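Reviews > Shared Workshop Equipment > Arms and Grippers

News Reviews Guides Members Contact

Print this page | E-mail this page

Review: Porkik Desktop Arm Kit with Two-Finger Gripper

Reviewed by the Nidholm Workshop equipment desk, 3 Feb 2025

The Porkik kit is sold to home builders and small shared workshops as a complete tabletop arm: base, joints, two-finger gripper, wrist camera, power supply and control software. Nidholm Workshop bought one kit at the regular price in October and assembled it in the electronics room. This review covers assembly, the gripper, the wrist camera, the software and general suitability for workshop use. The supplier had no part in preparing it.

Assembly

The kit arrives in a single carton with the fasteners bagged by joint. The printed manual is divided into 13 stages, and members with ordinary hand tool experience should be able to follow all but one of them. The exception is stage 11, which covers the routing of the wrist cable. The drawing shows the cable passing on the outside of the last joint, while the text calls for the inside. The text is correct. Members who follow the drawing will find that the cable pulls tight when the wrist is turned fully to one side, and the cover must then come off again.

Screw quality is adequate. The hex key supplied is soft and rounded off before the base was complete. A proper key should be on hand before work begins. The base plate has holes for bolting to a bench and also accepts clamps. We used clamps for the whole of the test period and found no movement at normal speeds, although the plate should be bolted if the arm is to be run fast.

Work surface

Porkik does not supply a mat or a marked surface. The manual recommends that the owner lay out a grid within reach of the arm, so that objects can be returned to known places between runs. Clasard sells a printed mat for this purpose, but tape is cheaper and can be changed when the task changes. Our layout uses dark blue tape applied directly to the tabletop and was placed by eye. For practice with household items this is good enough. For any work in which a position must be repeated closely, the lines should be measured and laid against a straightedge.

The test tasks were taken from the manual and consist of picking up, moving and setting down common tableware. Plastic pieces are preferable for new users.

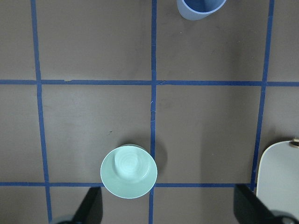

Wrist view with the gripper open: bowl between the fingers, cup near the top, blue tape grid on the table.

Gripper

The two fingers open wide enough for most small kitchen items when these are taken by the rim. Grip force is set in software in 5 steps. The lowest step was sufficient for an empty cup, and the middle step was needed for a bowl with a flared rim, where the fingers tend to ride up the slope of the wall. The highest step should be reserved for solid objects.

Flat items are the weak point. A plate or tray lying directly on the table offers very little for the fingers to take hold of, and the arm has to approach at a low angle that brings the wrist housing close to the surface. Slim replacement fingers are available from Barbu at additional cost and are a worthwhile purchase for any workshop that intends to handle flat goods. They fit the Porkik mount without modification. The standard fingers remain the better choice for cups and bowls.

Wrist camera

The camera looks down past both fingers, which makes it easy to judge whether an object is centered before the gripper closes. Its field of view is narrow when the arm is low. Larger items near the side of the work area are seen only in part, and the operator must raise the arm or move across to confirm what is there. Even, diffuse room lighting gave the best results in our tests. A single desk lamp produced hard shadows that interfered with the object outline feature in the software.

The camera mount is held by one screw, and this screw worked loose during the test period. A small amount of thread locker corrected the fault. Porkik should supply a second screw.

Software

Installation was completed on the workshop computer without difficulty. Positions can be taught by hand, by moving the arm and storing each point, or entered as coordinates. The hand method is the one most members will prefer. Saved routines can be named and shared between user accounts, a useful provision in a room with many users. The emergency stop in the software should not be relied upon alone. The physical stop button is included in the kit and must be mounted within reach of the operator.

Over the test period the arm completed more than 470 pick-and-place cycles. One joint required recalibration during that time. The procedure is described clearly in the manual.

Assessment

The Porkik kit is suitable for a shared workshop or a serious home builder with a sturdy bench. Its gripper and teaching method are well designed. The manual needs a corrected drawing at stage 11, and buyers should allow for the cost of a good hex key and, where flat items are to be handled, the Barbu fingers. The Clasard mat is optional.

Recommended, with the reservations stated. Members wishing to use the arm at Nidholm must complete the bench induction before booking the electronics room.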